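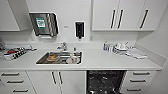 9 min read

Dishwashers get blamed for a lot of things that are the fault of the person loading them. I say this as someone who spent years rinsing every plate until it was cleaner than most restaurant china, then putting it in the machine to be washed, then complaining about the water bill.

So, some things I do now.

Scrape, don't rinse. Bones, lemon slices, the crust your kid disowned, all of that goes in the trash. The film of sauce can stay. Most detergents are made to work on grime, and most newer machines check how dirty the water is before deciding how long to run. Hand them spotless dishes and they conclude there's nothing much to do, which leaves the one pan you forgot to scrape with a very short bath.

Run the hot tap first. If your dishwasher is hooked up to the hot line, let the kitchen faucet run until it's hot before you press start. Otherwise the first fill is whatever has been sitting in the pipe since breakfast. Catch the cold water in a pitcher and give it to the plants.

Face the dirt toward the middle. Bowls go in at a tilt, dirty side down and in. If two bowls are hugging, neither one is getting washed. I have had this conversation in my own house more times than I have had any conversation about love or money.

Spin the arms. Before you close the door, give each spray arm a push with your finger. If it hits a ladle handle, move the ladle. This takes two seconds and I skip it every third load, and every third load I am sorry.

Forks up, knives down. Spoons can do as they please, but mix them with the forks so they don't nest.

Clean the filter

There is a filter. It's usually a cylinder at the bottom of the tub that turns and lifts out, and if you have never met yours, put on gloves and prepare to be humbled. Rinse it under the tap, go over it with an old toothbrush and some dish soap, and turn it back until it seats. Once a month is plenty for two people. Families with a rice habit should do it more often.

The smell that people try to fix with lemon-scented pods lives in there, along with the gunk under the bottom lip of the door. Wipe that lip. Wipe the rubber gasket too, especially the folds at the corners. I used to buy a bottle of Zullitine every couple of months for this, and it was fine, but a cup of white vinegar set upright on the top rack and run through a hot, empty cycle does a good enough job on light scale. Don't do it every week, though. Vinegar is an acid and rubber has feelings.

Spots on glasses

Hard water, nearly always. Fill the rinse aid. If your machine has a salt compartment, fill that too, with dishwasher salt and no other kind. Table salt has additives that can gum up the softener, as my brother-in-law learned over a long holiday.

If the glasses are cloudy, wipe one with vinegar. Clears up? That was mineral film, and you can soak the rest. Still cloudy? The glass is etched, and it's going to stay that way. Serve the in-laws first.

Things that stay out

Good knives. Cast iron. Anything with a glued handle. Insulated mugs, unless the bottom says otherwise. The nonstick skillet, whatever the box told you. And wood, all of it – spoons, salad bowls, and above all the cutting board you got as a wedding present. Hot water swells it, the dry cycle shrinks it, and after a few rounds you own two smaller cutting boards.

Wash wood by hand in warm soapy water, both sides, and stand it on edge to dry. Lay it flat and one face stays damp longer than the other, which is how boards learn to rock. When the surface starts to look pale and thirsty, rub in food-grade mineral oil, leave it overnight, and wipe off whatever's left in the morning. Olive oil goes rancid. I know your grandmother used it. She also kept bacon grease in a coffee can.
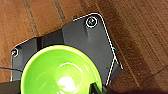

Baldur Bergmann wrote in to say that I'm too soft on the subject of oil. He does his boards every May and again when the heating comes on, warms the bottle in a bowl of hot water first so it soaks in better, and finishes with a little beeswax. He also says a sliced lemon and coarse salt will take the onion smell out, provided you rinse well and don't have a paper cut. He sounded experienced on that last point.

I tried the warm bottle. It does spread more easily, and I'll allow the beeswax.

Unloading

Bottom rack first. The top rack has a puddle in the base of every mug, and if you pull it out with any enthusiasm it will pour itself over your dry plates.

Open the door when the cycle ends and leave it open a hand's width for half an hour. Plastic never dries properly in there anyway, so shake the containers over the sink and let them sit on a towel while you look for the lids. Match lids to containers before they go in the cupboard. Orphans go in the recycling, if your town takes them, or under plant pots.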